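Small Workcells Need Written Rules Too

Opinion
By Hrvoje Ionescu

The standards that govern industrial robots were drafted with the factory in mind: the fence, the light curtain, the trained operator on shift. A growing share of robot work in this country is now done elsewhere, in rented offices and teaching rooms, with a single lightweight arm fixed beside an ordinary table. It is the position of this writer that such work should be brought under a written code of practice, and that the code should be short enough to be read in full by everyone who enters the room.

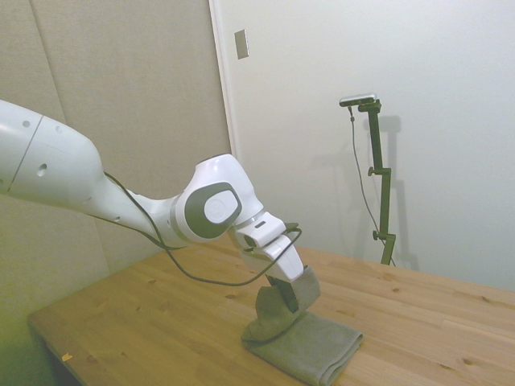
Cloth handling at a pine table, with a camera stand behind.

The customary objection is that the tasks are harmless. An arm that folds towels, it is said, does not require the paperwork of an arm that welds. The objection confuses the workpiece with the machine. Soft goods invite people to reach in. A cloth slips or bunches, and the natural response of a person nearby is to straighten it by hand. No one behaves in this way around a welding cell. The hazard assessment must therefore begin with the behaviour of people, and only then proceed to the speed and payload of the arm.

The Dremham code, a draft of which has been circulated for comment, takes the correct approach in most respects. It runs to 8 pages. It requires that a named person be responsible for each arm while it is energized, that a speed limit of 300 millimetres per second apply whenever anyone is within reach, and that a clear margin of 500 millimetres be kept around the working envelope. My colleague Nhi Khương has argued that the margin is too generous for small rooms. I would retain it. A room that cannot provide the margin is the wrong room.

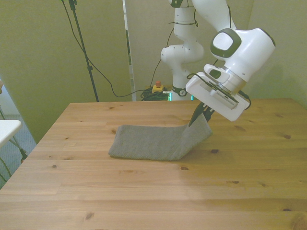 DREMHAM, July

The draft is weakest on the subject of stop controls. It states that an emergency stop shall be "provided and accessible" and leaves the matter there. Accessibility ought to be defined from the position of the person most likely to need the control, which in table work is the person standing at the front edge. A button at floor level behind the table may satisfy the wording while failing the purpose. The final text should fix a height, require a clear path, and oblige the responsible person to test the control at the start of each session and to record the result.

Cable management deserves a clause of its own. At present it is treated under general housekeeping, together with spills and waste. I would ask for two separate provisions, one for cables on the floor and one for cables carried by the arm itself, as the risks are different in kind. The first is a matter of tripping. The second concerns snagging, strain on connectors and the unplanned movement of whatever the cable catches.
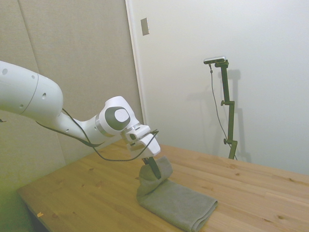

Inspection is the remaining question, and the one on which agreement will be hardest to reach. Larger operators such as Loretti and Vosari have asked that self-inspection be accepted, and for arms of this class I see no reason to refuse, provided that the checklist is specific. A line reading "cables in good order" is of no use to an inspector. Where a cable droops beneath the forearm and loops out again beside the gripper, as it does here, the checklist should ask whether the loop clears the work through the full range of the wrist, and whether it can catch a raised fold of cloth. The answer should be signed and kept with the session record.

Comments on the draft should be addressed to the Gashi office, which is coordinating replies. I would encourage smaller laboratories in particular to respond, as the code will apply to them first and they have so far submitted very little.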